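Has anyone had grippers come into their packing room? What changes for us?
Asked by flotico_fan

Hi all! I've packed glass food containers at Gotley for years, and since May we've had grippers learning the lids. There are 40 of us on the floor and everybody is a little jumpy (me included). Do the jobs go, or do they just turn into something else?

dehghan_k
We went through this at Ladoren, and I do feel for you! Mine turned into something else. I used to close 700 lids a shift and my thumbs ached all weekend. Now two of us guide the grippers by hand and sort out whatever they fumble, and I go home tired in the head instead. Do ask early about pay grades, ours took ages to settle. This is the sort of work I mean, round containers with the blue lids:

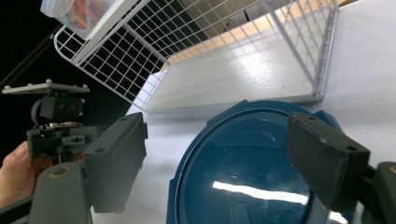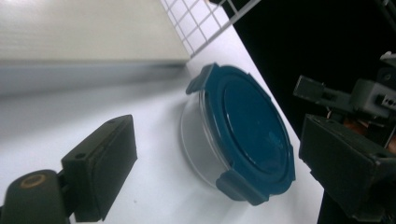
Teal-blue lids between the gripper fingers, white tabletop both times

packer_tuesday
depends on your boss. get it in writing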